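4.2 Which fingers for which part

Going in, I was pretty sure the fingers would matter less than the controller settings. We had two arms over one white table, a steel tray in the middle, and the motors, round boards and wire harnesses in orange bins to the left and right. I wrote the first version of the protocol in June with Mirjam Dierckx, and we planned to run the stock Verbruggen fingers on everything and only swap if we got stuck. Well, we got stuck! The boards are crowded with small parts, so there are very few places where you can squeeze one without leaning on something that shouldn't be leaned on. The two big capacitors are tempting because they stick out and have nice smooth sides, and our grasp planner went for them over and over.

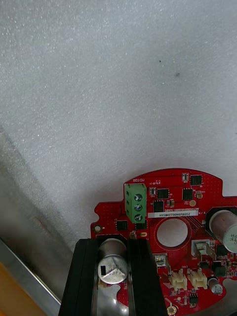 So is a capacitor an acceptable place to hold a board? For a short lift at low force we allowed it, but we scored it lower than a grasp on the board's edge, and we never counted it as a success in the force-controlled runs.

That scoring choice makes the capacitor-happy planner look worse than it would in a plain pick-rate table, and I'm fine with that. Across the whole study we logged 1,935 grasp attempts, with 300 of them set aside for tuning the Trernell force controller (these aren't in any of the results below). Edge grasps need the wrist to come in low over the tray, and the tray has a raised rim, so the approach angle turned into a much bigger deal than I'd expected. We ended up giving the planner 10 fixed approach angles and letting it pick.

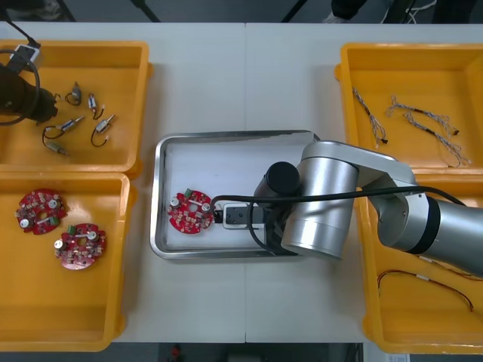
The other thing we changed was the order of the work. At first the planner was free to start with whichever part it liked, and it kept laying a harness where the board was supposed to go. Once we told it to place the board first and the harness second, the arms stopped getting in each other's way so much - and the comparison between finger types got a lot cleaner, because every harness trial now began with a board already in the tray. The harness trials make up 375 of the attempts. They're the hardest ones to score, too, as a twisted bundle of thin wires can be held perfectly well and still end up lying in a silly shape.

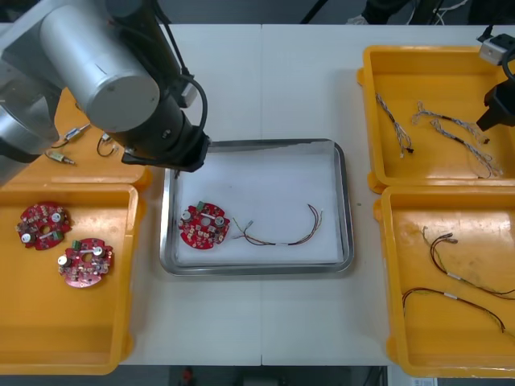 Figure 3. Board and wire harness on the lined steel tray, with parts in the orange trays to either side.

For the harnesses I'd take the narrow Wusov fingers over the stock pair any day. They get under a wire lying flat on the liner, where the wider ones tend to push it along first. On the boards I couldn't separate the two, and Mirjam still prefers the stock pair there for the bigger contact face. We kept both in the Grarkberg runs described next.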